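Speaker notes: House rules for robot work cells
Slot is 12 minutes plus questions. Clicker is on the lectern, water is underneath.

Opening

Hi everybody, thanks for sticking around after lunch! I'm going to talk about rules, and I promise it's more fun than it sounds (pause, let them groan).

Quick background. At Grardale we run bench arms for small handling jobs: dishes, wipes, lids, little parts. When I started, our rulebook had 107 rules in it. I printed it out once and it wouldn't staple. People were following the four or five they remembered and guessing at the rest, me included.

So we cut it down. The Zurketti site went first, then Mohammadi, and what I'm showing you today is the version both benches use now. It fits on one side of a sheet of paper, and I have copies up front if you want one.

Rule one: clear the table before you start

Super basic, and still the one I nag about most. If the job is one dish, the table has one dish on it. Your coffee goes on the shelf. So does your phone, your pen, the roll of tape you were going to put away later.

Ask the room: who has had an arm pick up the wrong thing? Wait for hands, there are always hands.

Rule two: open wide, then look

Before any approach, the fingers go all the way open and the arm holds still. Then the operator checks the wrist view for the gap on both sides. I want people to say it out loud, "left is tight, right is wide," even if they're alone and feel silly. We log it as a line in the run sheet, and if the gap looks tight on one side, you re-center before you come down. You don't squeeze and hope the dish slides over!

Glass gets extra care. Clear rims throw highlights, and the bottom of a clear dish can look nearly black even on a light table, so don't trust color to tell you where the floor of it is. Go by the rim.

(Leave this one up for a bit and let them find the tight side themselves. It's the left.)
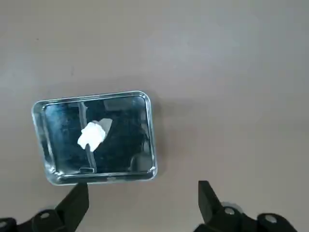

Rule three: soft stuff gets its own settings

Anything crumpled, like a wad of tissue or a scrap of cloth, has no fixed shape, so the settings from a hard part don't carry over. We keep a separate file called Navura Soft, and you have to pick it by hand every time. Yes, it's an extra click. I fought for that click.

Tell the story about form 308 if there's time. Short version: someone signed off a soft job on the hard parts form, and we spent a whole afternoon in December wondering why the arm kept coming up with nothing. Skip it if I'm past the halfway mark.

Rule four: stop means stop for everybody

Anyone near the bench can call a stop. No rank, no "are you sure?" The arm stays put until the person who called it says go. New hires practice this on their first morning, and I make them stop me in the middle of something.

Wrap and questions

Somebody will ask if we follow the rules 100 percent of the time. We don't, and I should say so. The missed ones go in the log with everything else, and we read the log together once a month.

Copies are up front. Leave the slide with my email on it up during questions.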